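Packing Stuffed Animals in a Cardboard Box So They Come Out Looking Like Themselves

Every household I know has more stuffed animals than it has room for, and mine is no different. They gather on beds and along windowsills, and then one afternoon you need the windowsill back. I have packed plush toys for two moves, one long stay with my sister, and more December clear-outs than I care to add up, and I've gotten a few things wrong along the way (a flattened rabbit, a musty lamb, one very sad ear). What follows is the way I do it now. It takes an unhurried afternoon, a plain box and a table.
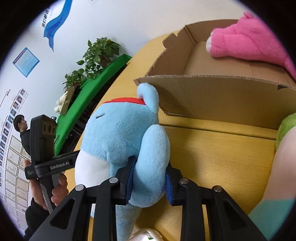

By Iqra Mohmand
Home & Storage | Clasholm Household Notes

Start with the table. I know it's tempting to work on the floor, and I did for years, but my back has opinions these days, and a table lets you see what you have. Wipe it down first and let it dry. Clear off the mail and the coffee cups if you can — though I'll admit mine never stays clear for long.

What you'll need

A cardboard box, clean and dry, with flaps that still fold
A soft clothes brush
A damp cloth and a little mild soap
Cotton pillowcases or plain tissue paper
Packing tape and a marker
Needle and thread, if you have the patience

Step 1. Choose the box

An ordinary brown corrugated box is fine for fleece toys. A slightly ragged edge on a flap won't hurt anything, but a soft or stained bottom will, so turn it over and press on the corners before you trust it. Give it a good sniff too! Cardboard holds on to smells, and plush will pick them up. My best box came with a set of Stergiou mixing bowls and has outlasted two of the bowls.

Low sides are easier than tall ones. In a tall box the toys at the bottom carry everyone else's weight, and fleece that has been squashed all winter takes a good deal of coaxing to fluff up again.

Step 2. Get everybody out and look them over

Put the whole crowd on the table and pick them up one at a time. Run your thumb along the seams, under the arms and around the base of the tail or the fins, which is where the stitching usually gives first. Squeeze gently and feel for lumps. A loose button or a flower coming away from an ear should be sewn down now, while you're thinking of it.

Brush fleece in one direction with short strokes. For longer, fluffier fur, go slowly and hold the fur near the roots if you hit a tangle. White bellies and pale feet show every smudge, so dab them with the damp cloth and hardly any soap, then wipe again with plain water.

Step 3. Let them dry all the way

Please don't rush this one. I leave mine overnight on a rack, and if a toy still feels cool in the middle the next morning I leave it another night. The musty lamb I mentioned was packed after supper on the day I washed her.

Step 4. Lay the biggest one in first

The big toy sets the shape of everything else. Lay it on its side along the length of the box with its head at one end and its feet at the other. If there's a trim or a decoration near the ear, keep that side up, where nothing will press on it. Don't bend the neck to make it fit. Find a longer box, or let that toy travel in a pillowcase.

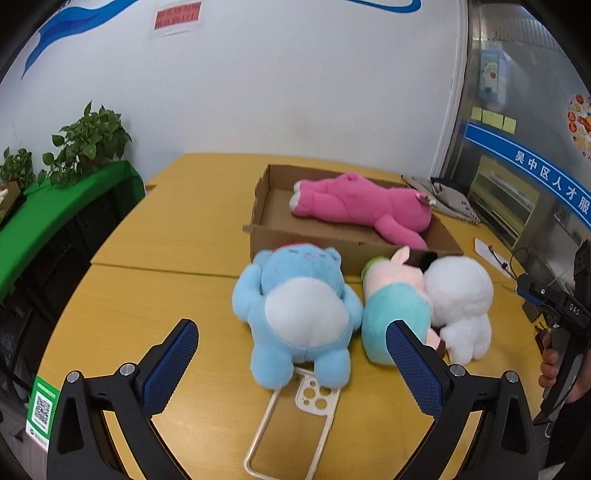

Once the big one is settled, line the smaller ones up outside the box and decide who fits where. I lean mine against the front wall while I think, which my daughter Laiba Tarar finds very funny (she is grown, and she still wants a say in who goes next to whom). Tuck small toys into the hollows by the feet and under the chin. Put tissue between a bright color and a white one if they'll be packed for long, as dye can rub off.

Check the table before you close up. Phones and their cases, scissors, the cap to the marker — all sorts of things slide in under a soft toy without a sound. I once spent an entire evening looking for my reading glasses, and they were keeping a duck company.

Step 5. Close it without pushing

The flaps should meet with your hands resting lightly on top. If you have to lean on them, take one toy out and start a second box. Tape the center seam, then write the names on the side as well as the top. I write "bear, pig, whale" and so on, and it saves opening three boxes to find one friend.

Where to keep it

A closet shelf inside the house is best. Attics get too hot and basements too damp, at least where I live. Don't stack books on top. When spring comes, open the box, give everyone a shake and a few hours of fresh air, and brush the fleece again before they go back on the bed.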